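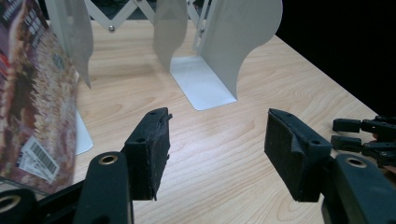
书架是阿尔萨兰·塞提从沃戴尔的旧货铺里带回来的，灰白色，金属的，能拉开，也能收拢。他把它放在父亲留下的木桌上，拉开一格，又拉开一格，铆钉处发出很轻的响声。

父亲的书有三箱，在走廊里放了整个八月。姐姐从贾斯顿索普打来电话，问他收拾得怎么样。

“在弄了。”他说。

“那本账簿还在吗？”

“还没翻到。”

账簿是库雷希商行的，父亲在那里做了17年。最后一页记着一笔300镑的欠款，写的是父亲自己的名字，后来再没有下文。姐姐一直想知道钱还了没有。

他先放字典，再放地图册。字典太厚，书架得再拉宽些。下午四点，第二箱见了底，账簿夹在两本菜谱中间，封皮已经软了。他坐下来，从后往前翻，欠款那一页底下有一行铅笔字：分五次，每次60，已付清。

他拿起电话，又放下了，把账簿在桌边磕齐。
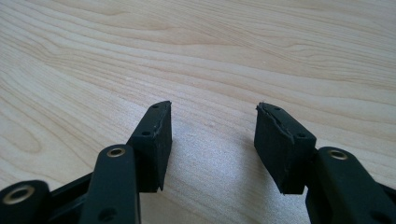
“账簿放哪儿？”姐姐晚上来了，站在门口问。

“放字典旁边，那儿还有空。”

她把那行铅笔字看了两遍，自己算了一遍，五次60，正好。然后她脱了外套，去走廊里搬第三箱。箱子很沉，底上的胶带开了一半，他过去托住另一头。

“先放小说，”她说，“他的小说都按颜色排。”

“我记得是按高矮。”

他们把箱子放在地上，一本一本往外拿。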